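I've had a few people ask me how we moved our picking bench over to an arm without everyone falling out over it, so I'm writing it all down in one go. It's long. Put the kettle on.

A bit of background first. I run the packing room at Bonden, where we make up grocery boxes for holiday lets. Tins, tea, pasta, that sort of thing. We pack 4,000 boxes in a busy month and until last November every single tin was picked by hand. The arm now does the tins. People do everything else, and I'll get to what "everything else" means because it changed more than I expected!

## 1. Write down the job as it's really done

Don't start with the robot. Start with a notepad and stand next to whoever does the job now. I spent two shifts next to Parisa Amini, who has been on tins longer than I've worked here, and I filled eleven pages. Half of it wasn't in our written procedure at all. She turns a tin to check the seam while she's moving it. She puts dented ones by her left elbow and sorts them out before lunch. If a label's torn she swaps it and doesn't tell anyone (sorry, Parisa).

All of that has to go somewhere. The arm will move a tin from one place to another very nicely, but the checking still needs an owner, and if you don't pick one it'll land on the person at the end of the line who's already busy.

## 2. Choose one dull task and stick to it

We had a wish list as long as your arm: tins, jars, bags of pasta, closing the boxes, the lot. Esfahani, the firm that set ours up, talked us down to tins only, and I'm so glad they did. Bags flop about and jars frighten everybody. Tins are a decent shape and there are loads of them.

Write the task as one sentence. Ours was "Pick a tin from the mat and put it in the tray." If yours has three "ands" in it, go back and cut some out.

## 3. Try it in simulation before you move any furniture

This was the bit I was most sniffy about, and I've changed my mind completely. We used a package called Kumum, and you can build a rough version of your room in it and run the arm as often as you like. Nothing gets dropped on anyone's foot.

My tips:

- Measure your table properly, including the height. I guessed ours and had to redo everything.
- Put in the background too, even things you think don't matter. Ours ended up a lot more like a staff kitchen than a packing room, and that was fine for what we needed.
- Use objects of the sort you really handle, with labels on. Plain grey cylinders didn't help our lot picture the job.
- Start with the gripper open and well clear, then bring it in slowly.
- Try stacks as well as single tins, and have one sitting slightly off true.
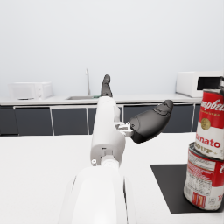
The other thing I'd say is to get the pickers in front of the screen, and do it early. I left this until the third week and that was a mistake. Parisa watched for maybe a minute and asked what happens if the bottom tin moves when you take the top one. None of us had thought about it. We added a whole batch of runs for exactly that, and changed the order the arm works in.

Keep a tally of your runs, by the way. Ours was on the back of a delivery note: 90 runs, 47 clean picks, and the rest a mixture of near misses and proper clangers. Not a great score for a first go, but we could see which ones went wrong and work through them.

## 4. Talk about jobs before somebody else does

Do this before the crate arrives. Once there's a big box in the loading bay the rumours write themselves.

We had 4 people on tins. I told them in plain words that no one was being let go, that hours were staying put, and that the work would change. Then I got it in writing from upstairs — and I pinned it by the clock, where people look at it. If you can't promise that at your place, say what you can promise and when they'll know more. Vague is worse than bad, in my experience.

Two of the four now do quality checks and the other two look after the arm in turns, refilling the mat and clearing it when it stops. Both lots get the higher rate. I had to argue for that, and I'd argue for it again, so put it in your budget from the start.

## 5. Train people on the stops first

We used the Braltetti training cards, which are fine, but they open with menus and settings. I shuffled them. Our first session was only this:

1. Where the stop button is.
2. Press it. Everybody presses it.
3. How to restart, and who's allowed to.
4. What to do with a tin that's been dropped.

Menus came later on. By then people weren't nervous of the thing.

## 6. Watch what goes missing

Something will. With us it was the chatting. Tins used to be two people on each side of a bench, nattering all morning, and now the minder stands there alone for a good part of the shift. We moved the quality table so it faces the arm, and we swap over at half past ten and again after lunch. Wrists are much better than they were, though the person refilling the mat does a fair bit of bending, so we're raising the shelf next.

If you're at the notepad stage and want a copy of my task sheet, leave a comment and I'll dig it out. It's got tea on it but you can read most of it.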